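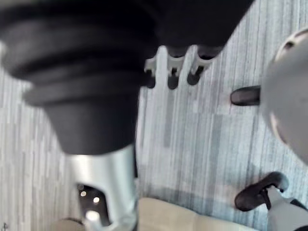 Building a Self-Occlusion Mask for a Wrist-Mounted Camera

Gondley Robotics Laboratory, Software Guides
Maintained by Akua Adjei and Seidu Ansah

Purpose

This guide explains how to prepare and test a self-occlusion mask for a camera mounted at the wrist. The mask tells the perception software which pixels belong to the robot, so that the floor and object detectors do not report the robot's own fingers, housings or feet as obstacles. It applies to all users of the Plalance perception package. Users who work only with the fixed ceiling cameras may skip it.

A wrist camera looks past its own hardware most of the time. Fingers hang into the top of the view, the opposite gripper can enter from the side, and with the arm lowered a foot or a lower leg segment may appear against the carpet. Soft parts present a separate difficulty. A ribbed rubber boot changes shape as it flexes, and its outline will not match a rigid model.

Before you begin

You will need the following:

A current robot description file, including the fingers and both feet
A completed hand-eye calibration for the camera in use
Write access to the shared configuration folder
A recorded joint log with matching camera images

Check the calibration date before proceeding. A camera that has been removed and refitted must be calibrated again, even if the bracket was not adjusted. Most mask errors reported to the software desk in June were traced to an old calibration file.

Step 1. Record the reference motion

Start the recorder and run the reference motion named Stulside. The motion takes each arm through its normal working range, opens and closes the grippers, and brings the hands past each other in front of the body. It produces 2,263 images at the standard rate.

Record over the floor surface on which the robot will work. Striped or patterned carpet is acceptable and is often a better test than a plain floor, as errors along the mask edge are easier to find where a stripe stops short.

Do not place objects in the work area during this recording unless they are listed in the session notes. Any item that stays in view for the entire motion may be learned as part of the robot.

Step 2. Generate the rigid mask

Open a terminal on the workstation and enter:

plalance mask build --source log --model current --camera wrist

The tool projects each link of the robot description into the camera view, using the joint positions recorded with each image. It then writes one mask per image. Three classes are used: own arm, opposite arm, and legs and feet. Keep the classes separate. The planner treats the opposite arm as a moving body and needs to know where it is, whereas the detectors only need to ignore it.

If the tool stops with the message "time offset too large," the camera and joint clocks have drifted apart. Restart the time service, confirm that both clocks agree, and repeat Step 1. Do not raise the permitted offset in the configuration file.

Step 3. Add the flexible parts

Rubber boots, bellows and cable sleeves are not included in the rigid model. Each must be entered as a flexible region attached to two links, one at either end. The tool joins the ends with a smooth shape and widens it by the margin you provide.

Enter the margin in pixels in the file flexible_parts.cfg. Begin with a margin of 7. Increase it only if uncovered rubber is visible at the edge of the mask when the joint is fully bent. A large margin hides useful floor area, and the grasp planner will then refuse targets near the wrist.

Step 4. Treat reflections and small lights

Polished metal requires particular care. A bright cylinder or housing can carry white highlights that move as the camera moves, and small lights inside an opening in a part may be detected as separate objects. Both lie within the outline of the robot and should be covered by the mask. Holes and cutouts in the model, however, are left open by default.

To close them, set fill_openings to true for the links concerned. Leave the setting at false for the gripper palm. The space between open fingers must remain visible, or the detector will be unable to see an object that is about to be grasped. The gaps between neighboring fingers should also stay open wherever the floor shows through them.

Step 5. Review the result

Run the viewer and select 200 images spread evenly across the recording. For each image, confirm the following:

Dark fingertips are covered to the tip, including those that are out of focus
The opposite gripper is covered where it crosses the side of the image
Feet are covered, and the floor beside them is not
Gaps between fingers remain open
Shadows on the floor are not masked

Out-of-focus parts close to the lens are the most common source of error. The blur extends past the true edge of the part, and a mask drawn from the model will appear slightly too small. Use the near_blur setting to correct this. It applies only to links closer to the camera than the distance given in the file, so more distant parts keep a close-fitting edge.

Other items in the view, such as a cushion or a padded surface on the floor, must not be covered. If such an item has been masked, remove the affected images from the set and build the mask again.

Step 6. Submit for approval

Copy the finished mask set and the review notes to the folder named Brzozowska on the shared drive. A set requires 2 reviewers, neither of whom may have made the recording. Reviews are carried out on Tuesday. Ama Mahama assigns reviewers for arm and hand cameras, and Nhyira Acheampong assigns them for all other positions.

Until a set is approved, the robot may be run with the new mask in slow mode only. The emergency stop must be within reach of the operator, as in any test session.

Known limits

The mask does not cover loose cables, tape or temporary covers. These must be secured or removed before the perception software is started.

The mask is not a safety device. It must not be used as the only means of preventing contact between the two hands. Self-collision checking is performed in the controller from joint positions and remains active whether or not a mask is loaded.

Changes to finger type, foot covers or camera bracket make an approved mask invalid. The operator who makes the change is responsible for withdrawing the mask and recording the change in the equipment log.

Questions about this guide should be addressed to Eirlys Prothero at the software desk. Please include the name of the mask set and the first few lines of the build report.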